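Two grippers, one old PC, and my doubts

December 6, 2024

I've been promising for a while to write up the gripper comparison, and I've been putting it off since I don't have a clean winner to announce. Vendors always have a clean winner. Their demo part is usually a foam cube.

The job in our shop in Emville is taking apart old desktop computers: memory out, drive out, cards out, everything parked in a fixture so it can go back in again. It sounds easy until you try to get fingers between a retention lever and a bank of memory slots.

The two candidates were the Robotiq we already own and a newer one from Litska that came with a long PDF and a lot of adjectives. Same arm, same tower, same controller box (a Dokik, which I will complain about some other time). I planned 50 pulls of a memory module with each.

I ran the Robotiq first. It isn't new or exciting, and I half wanted it to lose so I could justify the loan paperwork.

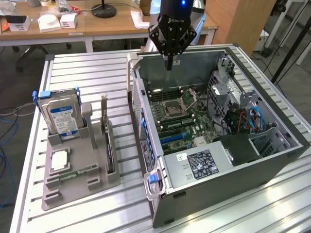

The Robotiq over the opened tower, with pulled parts in the fixture on the left.

Final score: the Robotiq dropped or fumbled 3 modules, the Litska 11. Before anyone forwards that to a sales rep, I don't trust it much. I have far more hours on the first gripper, and I know where it likes to be. With the other one I was still guessing at force settings on the last day. Kastriot Yordanov looked at my numbers and asked whether I'd tested two grippers or two levels of practice. Fair question, and I didn't enjoy it.

What I will stand behind is the fingertip shape. Narrow tips get down beside the slots without bumping the latches. The Litska pads are wider and grippier, and on a hard drive they felt better to me. On memory they kept catching the neighbor. Someone could machine slimmer pads, sure, but then I'm comparing a gripper I bought against one I had to finish building.

The Litska software also claims to learn the grasp by itself after 200 tries. I gave it the full 200. It learned something – mostly to come in slower. I can type a lower speed into a box myself.

Next up is Ryu, a wrist camera that is supposed to find the slot edges without any teaching. The unit is due in January. I'll believe it when it has coped with glare off a shiny bracket, and I'm leaving the old hand-taught positions saved on the controller until then.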